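Ticket 1576: Memby label printer skips every other label after update
Status: Solved
Product area: Printing / Memby desktop app

Hi all! First off, I love this little printer. I run a seed swap out of my garage and the Memby has done almost 2000 packets for us since spring. After the June update it started feeding one blank label between each printed one. Same roll, same template, same cable. The light stays green the whole time and the app says the job finished fine.

Tried so far:
- Power off, unplug, wait, plug back in. No change.
- Fresh roll of Gralby labels. No change.
- Printed from the laptop instead of the desktop. Same blanks, so I'm leaving the computer out of it.
- Cleaned the gap sensor with a dry swab. It printed two in a row and I got very excited, then it went back to skipping.

Update, 4:15 pm: Found something! In the app under Media, the label height had changed to 375. My old template (tomatoes, the good one with the planting dates) has it at 350. I typed the old number back in and saved it, but when I reopened the window it said 375 again. So the setting isn't sticking, and now I have a real clue to chase.
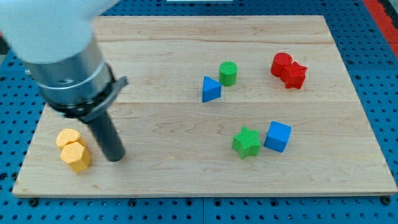

Reply from support: Great find, and thanks for listing everything you tried! The update added a default profile called Prinlow, and it loads over your own settings each time the window opens. Please go to Profiles, uncheck "Load at start" next to Prinlow, then save your label height under a new name. After that, hold the feed button for 7 seconds so the printer measures the gap again. It should push out a few blanks and stop.

Update, 5:40 pm: IT WORKS! I saved mine as Joubert, after the bean we're packing this week, and ran a full sheet of names with no blanks at all. The feed button step did matter. I skipped it the first time and still got one blank at the start.

One small wish for the next version: please ask before swapping profiles. Also the new font list is wonderful, keep going with that. Okay to close this one.

14 people found this helpful | 3 comments | Share
Contact support | © Memby Help Desk | Back to top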